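Swap room at the old Hájek building opens back up this August

Posted in: Around Jirkden

If you've been driving around with a bag of odds and ends in your trunk since spring (guilty!), good news. The Isby swap room is opening again this August, in the ground floor of the old Hájek building on Vatutier Street, and it's going to be open more hours than it ever was at the last place.

I stopped by while they were still getting the room ready, partly to write this up and partly because I wanted to see if my blue casserole dish was still on the shelf. It was not. Somebody has a very nice casserole dish now and I hope they're enjoying it.

For anyone new to town, the swap room is pretty simple. You bring things you don't need, you take things you do, and no money changes hands. It started out as a couple of shelves by the laundromat and grew until the shelves were blocking the dryers, so it moved to the back of the hardware store, and then the hardware store needed its back room. That was in March. Everything went into storage, and if you ask me the town has been a little more cluttered ever since. I know my hall closet has.

The new space is 26 feet long with two big windows on the street side. The floor has been painted, the old carpet tiles are gone (thank goodness, they smelled like a wet dog even in dry weather), and there's a proper counter by the door where you drop things off. Kitchen stuff goes on the left wall, books and puzzles on the right, and clothes are on rails down the middle with enough room to get a stroller through. There's even a chair! I sat in it. It squeaks, and it's also up for grabs, so if you want it you'd better be quick.

The rent comes out of a 2000 dollar grant from the Vatutier Street merchants' fund plus whatever gets dropped in the jar. That covers the room through next summer. After that they'll have to apply again, and I was told the number of households signed up will matter, so please do put your name on the sheet by the door even if you only come in twice a year for a jigsaw.

Now, the part I really wanted to write about, which is the small stuff.

At the old place, small things were a headache. You'd get a lovely donation of a box of toys, and down at the bottom there would be a layer of who-knows-what: a key, half a clothespin, the wheel off something, a doll's shoe. It all used to go in a coffee can under the table. When the coffee can was full there was another coffee can. By the time they packed up in March there was a whole shelf of cans, and none of us could remember what was in which one.

So there's a new system, and I have to say I like it. Small loose things get tipped out and spread into one shallow layer where you can see what you've got. Each item gets looked at on its own and goes to a labeled drawer: toys, hardware, desk and school, bags and cases, or "ask." The "ask" drawer is for the mysteries. If something sits in there for 30 days and nobody can say what it is or what it belongs to, it goes to the craft table, where the after-school kids will turn it into a spaceship or a necklace or both.

What I noticed, once things are laid out like that, is how quickly your eye starts making up stories. In the coffee can it was all just junk. Spread out on something flat, every piece looks like it came from somewhere. I could have stood there all afternoon.

Drawers are the other big improvement. They came out of a dentist's office over in Isby that was redoing its back room, and they're the wide, flat kind that slide all the way out, so a kid can look in without pulling the whole thing down on top of themselves. The hardware drawer was already my favorite. I found a hinge in there that matches the one on our bathroom cabinet, the cabinet that has been hanging at a slant since we moved in, and I was so pleased about it that I told the person at the bakery. She was very polite.

A few things they asked me to pass along before opening day.

Please wash what you bring. Toys especially. Bath toys need to be squeezed out and dried, and if there's black stuff inside when you squeeze them, they should go in your own trash.

Empty your bags and pouches before you drop them off! Check the little inside pocket too. Last year somebody gave away a gym bag with a spare house key in it, and it took weeks to get that back where it belonged.

If you have a set, tape it together. Building blocks, chess pieces, picture hooks, shelf brackets with their screws, whatever it is. A bracket by itself will probably still find a home, but a pair of brackets in a sandwich bag will be gone by lunchtime.

Leave stickers and tags on if they're already there. It's tempting to peel them off to make things look nicer, but a tag is sometimes the only clue to what a part is for.

No car seats, no bike helmets, no opened makeup, no mattresses. I know the mattress thing seems obvious. You would be surprised.

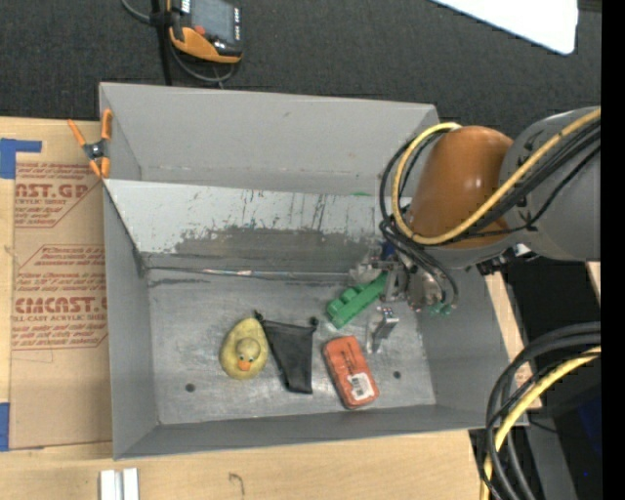 Small finds in the gray metal bin: a rubber duck, a black pouch, an orange block, a green toy piece and a silver bracket.

I'm rooting for the duck, which is lying on its side with its orange beak and looks like it's having a nap. Ducks never last long at a swap. There's always a toddler at knee height who spots them before the grown-ups have their coats off. The green piece with the raised bumps is the kind of thing I would hand straight to my nephew, who owns every toy with bumps ever made and would still find a spot for it. And the orange block, with the barcode on its white label, looks to me like an eraser, so I'd vote for desk and school, but I'm not the one doing the sorting.

I also have a soft spot for the cardboard taped down next to the bin with blue tape, with the red lettering about acrylic sheet. We have a piece like that in our garage and it has outlasted two workbenches.

Opening day starts at 10 in the morning and the doors close at 3. There'll be coffee, and lemonade for the kids, and I hear there may be plum cake if the oven at the Hájek building cooperates (it has one, an enormous old thing left over from when the place was a lunch counter, and the jury's still out on the left burner). Parking on Vatutier Street is free, but the lot behind the pharmacy is for pharmacy customers only and they do tow. If you can walk or bike, there's a new rack by the side door.

Regular hours after that will be mornings and one evening a week, with the evening still to be picked. There's a slip of paper at the counter where you can mark which evening suits you, and the one with the most marks wins. I marked the one that doesn't clash with choir, and I would be grateful if the rest of the altos did the same.

Drop-offs can start the week before opening, at the side door, between noon and 3. Ring the bell and wait, please don't leave bags on the step. It faces west and gets the rain, and a whole box of paperbacks got ruined that way at the last location. One bag per visit for now, until the shelves are set up and they can see how much room is left.

Anyone who signed up for a household card at the old place doesn't need to do it over. The cards still work, the old stamps count, and if yours went through the wash like mine did they'll write you out a fresh one at the counter.

And if you're the person with my casserole dish, the lid is still in my kitchen. I'll bring it along on opening day and leave it on the left wall, next to the pie tins.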